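# The plate is winning

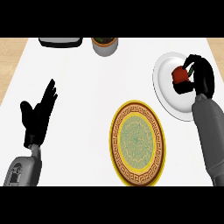
*Right hand on the job, left hand waiting for instructions.*

I have spent most of this month on a bug that I was sure lived in the planner, then in the controller, then in the contact model, and finally, in a low moment, in me. I want to write it down while I still remember the order, partly because Tomás keeps asking and I'm tired of telling it out loud.

The setup is two arms, one table, everything in simulation. The task is the sort of thing a toddler manages between other commitments: take the small thing off the white plate, put it on the fancy plate. We call the fancy one "the Greek" because of the border. There's also a potted plant and a tray at the back, which have no role in the task and have each been knocked over more times than the things that do.

The stack, for anyone who wandered in from the bread posts: Istance does the perception, meaning it takes in camera images and hands back a list of objects with poses. Zandero is our planner. Trikine is the layer that turns a plan into joint commands, and it's the one I wrote most of, so please direct complaints about it to Tomás Quinlan, who reviewed the code.

## The symptom

The right hand would reach for the object, close on it, lift, and the object would stay on the plate. Or it would come up a little and drop. Or, my favorite, the hand would close, the log would print `GRASP OK`, and the arm would sweep across to the Greek and release a handful of nothing with enormous care. Trikine would then report success and go home.

The success rate over 50 runs was 40 percent. I'd like to say that it was a *consistent* 40 percent, but it changed if I restarted the simulator, if I changed the log level, and once after I renamed a variable.

## Wrong theory, first edition

I blamed the planner. It's the biggest piece and somebody else wrote it, so it was the natural place to start. Zandero plans an approach path, and the path has to get the fingers down near the plate without going through the raised rim. I plotted the paths and they looked nervous. They came in high, then dipped late, then wobbled. I spent two days tuning the collision margins. The paths got prettier. The success rate went to 38.

## Wrong theory, second edition

Then I blamed friction. Everybody who works in simulation blames friction sooner or later, and the simulator has so many friction settings that you can pass a whole week in there without meeting a soul. I turned it up. The object now stuck to the fingers on release and got carried back to the starting pose like a burr on a sock. I turned it down again and didn't tell anyone.

## Getting warmer, by accident

What broke it open was a plot I made for a different reason. I wanted to see how much Istance's pose estimates jumped around, because Tomás had a theory about lighting. (He has had a theory about lighting since January.) So I logged the estimated height of the object through a whole run and laid it over the true height, which the simulator will tell you if you ask it nicely.

Before the hand arrived, the two lines sat on top of each other. As the fingers closed in, the estimate slid down. By the time the hand was wrapped around the object, Istance believed it had sunk into the plate.

Once I saw that, I felt fairly stupid. When the hand gets close, it covers nearly all of the object. Look at how little shows between those fingers. Istance fits a pose to whatever pixels it still has, and what it still had was a sliver of object and a great deal of plate. So it fit the plate. The plate is big and bright and round, and it holds still. I'd have picked the plate too.

That by itself should have been harmless, because by then we're supposed to have stopped listening to the camera. Except we hadn't. Trikine has a flag called `freeze_target_on_approach`, and the flag was set to true, and I had checked that it was set to true on the very first morning. What I had not checked was whether anything read it.

Here is the code as I found it:

```python
def update_target(self, obs):
 if self.cfg.freeze_target and self.phase == "approach":
 return self.target
 self.target = self.filter(obs.pose)
 return self.target
```

See it? The config key is `freeze_target_on_approach`. The code reads `freeze_target`. Our config loader, which I also wrote, gives you a default of false for any key it doesn't recognize, with no warning, because at the time I thought warnings were cluttering up the log.

So the arm was chasing the estimate the whole way down, the estimate was sinking into the plate, and the fingers were closing too low and squeezing against the rim. `GRASP OK` only checks that the fingers feel resistance. A plate rim offers plenty.

## The fix, and the fix to the fix

I renamed the key. Success went up to 70 percent, I announced it in the group chat, and I got a thumbs up from Tomás, which from him is a parade.

Then I watched the remaining failures and found that freezing the target has its own charm. If a finger brushes the object on the way in, the object shifts, and now the arm is faithfully grabbing the place where it used to be. So now we do something in between. Each estimate comes with a visibility score, and once that drops below a cutoff we hold the last good pose. If the fingers feel contact before they should, we back off, look again, and replan:

```python
def update_target(self, obs):
 if obs.visible < self.cfg.min_visible:
 return self.target
 self.target = self.filter(obs.pose)
 return self.target

def on_early_contact(self):
 self.retreat(steps=self.cfg.retreat_steps)
 self.request_replan()
```

The grasp check also compares finger opening against the size of the thing we think we're holding. I can't defend the fact that it didn't before.

I ran 300 episodes overnight with the seed changing each time. I came in to 281 successes, two crashes that were the simulator's fault, and a pile of failures I haven't sorted yet. Several of them involve the plant.

The config loader now throws an error on unknown keys. Turning that on turned up eleven other settings that had never done anything, including one I had "carefully tuned" in a post on this very blog. I've left the post up. The advice in it is harmless, in the strict sense.

## Still open

The left arm. It holds its hand up by its side of the table for the whole task, like someone who knows the answer and isn't getting called on. Zandero treats it as an obstacle that happens to have joints. The plan is to have it steady the plate while the right hand works, and I've got a branch called `wiegand` where that nearly runs, in the sense that both arms move and I have to kill the process.

There's also the matter of the collision margins, which are still set to whatever I left them at during the first wrong theory. The paths do look nice. I'm going to put them back tomorrow and see what happens.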